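Plain Blocks, Two Sizes: Rekha Sisodia on Unfinished Wood

Rekha Sisodia has spent most of her working life on the sizing and surface of wooden blocks. She drew the current Flidholm set, which Gerkska cuts in two sizes and sells without paint, oil or wax. We spoke at her workshop in Lomesberg on a Wednesday afternoon, mostly about tolerances.

The large cube came first. It is meant to be gripped with a whole hand and to stay where it is put. "A large block should sit still when the one beside it is touched," Sisodia said. "That is a matter of weight and flat faces. The edges get a very light rounding and nothing else is done to them."

The small cube took longer. Gerkska made 549 trial pieces before the size was settled, and Sisodia kept 295 of them for comparison. The small block has to be large enough to pick up between two fingertips and small enough that several fit on one face of a large cube. Moisture matters more at that scale, she said, as a slight swelling across the grain is a greater share of the tolerance.
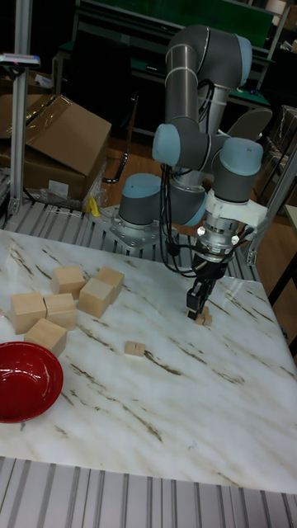 Pankaj Vishwakarma would have left the small size out altogether. He holds that a mixed set slows sorting, that small pieces are the first to go missing, and that a buyer who wants them can order a separate bag. Sisodia has heard the argument from him before and grants the part about missing pieces.

"He is right that they get lost," she said. "We pack spares. But a set in one size only teaches you one kind of stacking."

Bare wood brings its own limits. The faces are sanded to 480 grit and then left alone. A finer finish makes the blocks slide on each other, and a coarser one holds dirt. She advises wiping them with a barely damp cloth and letting them dry apart, with air on every side.

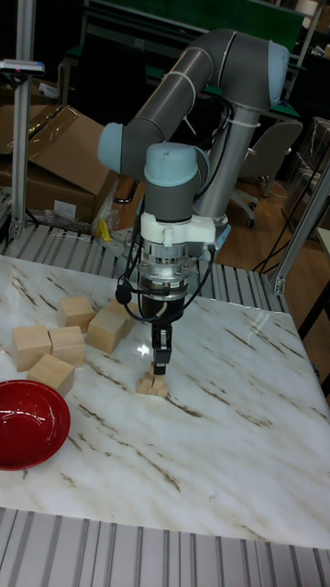 Drying flat on one face is the usual cause of cupping, and it shows first in the small blocks when they are piled up. A large cube can be slightly out of true and still carry another. With the small ones, the error adds up at each layer, and a stack of 6 will lean if every block is off in the same direction.

Sisodia also has views on the surface underneath. She prefers a hard, smooth top for checking blocks, even though a glossy one throws back the overhead light. "Glare is a nuisance when you are looking at an edge," she said. "You move your head. I would still take that over a cloth, which hides a bad face."

For storage she likes a shallow bowl for the small pieces and an open tray for the large ones. Mondal, which handles the packing, ships both sizes in one carton with a card divider, and she would like to see the divider made thicker.

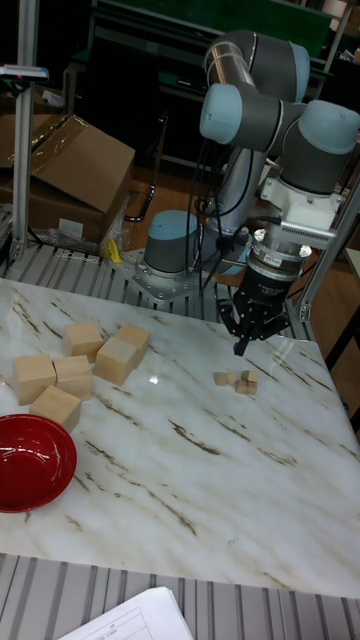

Care and replacement

Single blocks can be ordered in either size. Sisodia suggests replacing small cubes in groups from the same batch, as wood cut at different times may differ slightly in tone and in width. Dented edges on the large cubes can be sanded by hand with the paper laid flat on a table and the block moved over it.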